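Home | Programs | Funding | Reports | Contact

Search this site Enter keywords Go

Rudcombe Respite Stays: progress report
January 28, 2018
By Ingeborg Imhof

The Grasden grant has now paid for 17 overnight stays for family carers, 2 short of the 19 we planned for this period. Both missed stays were cancelled by the families and have been rebooked.

Travel costs came in $400 over budget. Most of that was fuel for carers driving in from Verkstead. We have covered it from the phone and postage line and are not asking for more money. 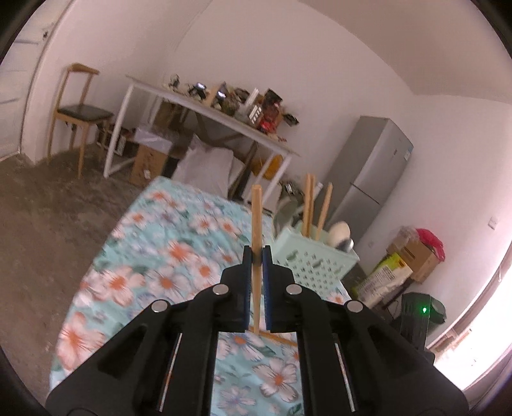 The waiting list is still open. Mrs Rácz has agreed to keep doing the intake calls until June, when her contract ends. We would like to talk with you before then about whether her hours can be extended.

Receipts are attached.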